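Speaker Notes: Fingertip Sleeve Kit, Review for Purchasing Groups
Posted 16 February 2018 | By the Okeke Equipment Review Office
Last updated: February

Opening. Good morning. The purpose of this talk is to report on the Stolik sleeve kit, which Rudberg offers as an add-on for existing robot grippers. Our office was asked to advise the Halham site on whether to place an order. Please hold questions on price until the final part.

What is on offer. The kit contains four fabric sleeves, two mounting collars and a printed fitting guide. A sleeve is drawn over the robot finger and held at the base. Rudberg presents the product as a low-cost way to improve grip on smooth items. It does not replace the finger, and no change to the control software is required.

(Pause. Next slide.)

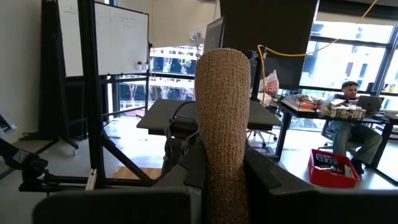
Review Bulletin, Vol. 4, No. 2, p. 4

The view from the gripper shows the woven covering on the finger. Draw attention to the crisscross texture and to the rounded top, where the sleeve has to follow the shape of the finger closely. The dark gray housings on either side remain uncovered. Ask the audience to note the cables near the joint, as cable clearance is raised again under fitting.

Fitting. Staff should power down the arm before the sleeve is changed. The guide is clear on the order of steps but says little on how tight the collar should be. We have asked Rudberg to add a torque figure. Cables should be checked through the full range of motion after each change.

Wear. The supplier does not state a service life. Sites should inspect the weave at the start of each shift and keep a written record. Loose threads are grounds for replacement.

Advice to Halham. We recommend a trial order of two kits, with a decision on further purchase to follow when the inspection records have been reviewed. Spare sleeves are sold in packs of four.

Take questions. Refer contract matters to the purchasing desk.

Contact: Okeke Equipment Review Office | © 2018 Okeke | Back to top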